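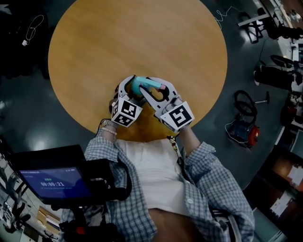 Yutong Ding
Second year student, Design and Making

Project report: do people sit longer at round tables?
February 2024

My question was if table shape changes how long people stay in a cafe. Tutor (Baoshan Kong) said keep it small, so two places only. Raseo has round tables, Flastel has square ones. Same street, similar prices, both do tea and toast.

Method. Sat in a corner with a notebook and a stopwatch. Wrote down when someone sat and when they got up. Ignored takeaways. 70 sittings in total, 2133 minutes altogether at Raseo and 780 at Flastel. Same number of sittings at each, 35.

Results. Average at Raseo nearly 61 minutes, Flastel just over 22. Much bigger gap than I expected. Groups moved thier chairs round a lot at Raseo, hardly at all at Flastel. People on their own picked the wall seats in both.

Problems. Raseo has softer chairs and free wifi. Flastel is next to the bus stop so people leave when the bus comes. So can't say it is the shape. Also I went in the morning for one and afternoon for the other, should of swapped.

Next time: one cafe, change the tables over half way. Drerkach might let me try in June, waiting on a reply. Notebook pages are in the appendix, sorry about the handwriting.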